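Corkell Upholstered Storage Ottoman
Assembly and Care Guide, revised March 2020

4. Fitting the cover, legs and lid

Read this section through before opening the hardware bag. The base, the four side panels and the inner liner must already be joined as described in Section 3. If any side panel still moves when pushed by hand, go back and tighten the bolts before continuing. Once the cover is on, the bolts cannot be reached without removing it again.

Parts needed for this section:
Outer cover (fabric, with zipper)
Batting wrap
Lid board with foam pad
Lid cover
Legs, four
Hinges, 2
Lid stay, left-hand
Hook-and-loop strip, self-adhesive
Screws, short (bag C) and long (bag D)

Tools needed: Phillips screwdriver, tape measure, soft cloth. A power driver may be used for the legs on its lowest torque setting. Do not use one on the hinges.

4.1 Preparing the cover

1. Unfold the outer cover and lay it face down on a clean floor. Leave it flat for one hour. Fold lines that remain after this time can be removed with a cool iron on the reverse side only.

2. Check the pattern direction. On striped and marbled covers, a small woven tab is sewn into the bottom hem at the back. The zipper is on the same side as the tab.

3. Wrap the batting around the assembled frame. The two ends should meet at the back panel without overlapping. Trim any excess with scissors.

4. Remove the backing from the hook-and-loop strip and press it along the lower edge of the frame. Start at a back corner. Press each length firmly and leave it for 40 minutes before attaching the cover.

Note: The adhesive does not bond well below normal room temperature. If the carton has been stored in a garage or a delivery van, bring it indoors the day before.

4.2 Fitting the cover

1. Open the zipper fully and lower the cover over the frame from the top, with the woven tab at the back.

2. Line up the four vertical seams with the four corners of the frame. Work on opposite corners in turn. Pulling one side tight before the others will twist the fabric.

3. Close the zipper to the stop and tuck the pull into the fabric pocket.

4. Turn the ottoman upside down on a blanket. Fold the hem under the frame and press it onto the hook-and-loop strip, working from the middle of each side toward the corners.

5. Check the tension. It should be possible to pinch a small fold of fabric at the middle of each side. A cover with no slack at all will strain the seams when the ottoman is sat on.

Caution: Do not staple the cover to the frame. Staples will cut the hem binding, and a stapled cover is not accepted for exchange. 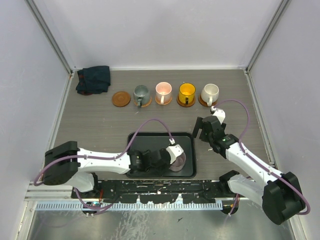

LEGS AND GLIDES

4.3 Fitting the legs

1. With the ottoman still upside down, find the threaded insert at each corner of the base. If the hem covers an insert, lift the fabric and fold it back along the dotted stitch line.

2. Screw in each leg by hand until the collar meets the base. If a leg stops early or leans, back it out and start again. Do not force it.

3. Tighten each leg a further quarter turn.

4. Fit one glide to each leg. Felt glides are for wood, laminate and tile. Plastic glides are for carpet.

5. Turn the ottoman upright with a second person holding the opposite side. Do not tip it over on two legs. The inserts are made for vertical load and can pull out if the full weight rolls across one edge.

On an uneven floor, place the ottoman where it will be used and press down on each corner. If it rocks, unscrew the leg at the high corner, add one of the thin washers from bag C, and refit it. Use no more than two washers on any leg.

4.4 Fitting the lid

1. Place the foam pad on the lid board, smooth side up. Pull the lid cover over both and close the drawcord underneath. Tie a flat knot and tuck the ends under the lining flap.

2. Lay the lid face down and attach both hinges using the short screws from bag C. Leave the screws half a turn loose.

3. Set the lid on the frame and attach the free side of each hinge to the back rail using the long screws from bag D. Feel for the pilot holes through the liner before driving the screws.

4. Close the lid and check the gap along both sides. Shift the lid until the gaps match, then open it carefully and tighten all hinge screws.

5. Attach the lid stay to the left side panel and then to the lid. The arm must fold toward the back when the lid closes.

Caution: Keep fingers clear of the stay when closing the lid. Do not let children open or close the lid until the stay is fitted and has been tested. A correctly fitted stay holds the lid open at 71 degrees without support.

Note: Ottomans with the Stelar tray lid have no foam pad or drawcord. Skip step 1 and use the longer hinge screws supplied in the tray carton.

4.5 Fabric care

Vacuum with a soft brush on low suction. Blot spills with a dry white cloth, working from the outside of the mark toward the middle. Rubbing will lift the print on digitally printed fabrics — this applies to all Tabrizi marble covers, light and dark.

Outer covers and lid covers may be washed by machine, cold, on a gentle cycle, with the zipper closed. Wash both together so that any change in shade is the same on each. Dry flat. Do not bleach or tumble dry. Refit the cover while it is very slightly damp and it will settle onto the corners as it dries.

Keep the ottoman out of direct sun. Dark covers left beside a south-facing window may show fading on one side by the end of June. Turning the ottoman every few weeks will even this out.

4.6 Replacement parts

Legs, glides and hinge sets are sold separately. Quote part number 574 for the full hardware kit, which contains bags C and D and the lid stay. The color code for covers is printed on the back of the woven tab.

Section 5 covers the optional divider and the casters.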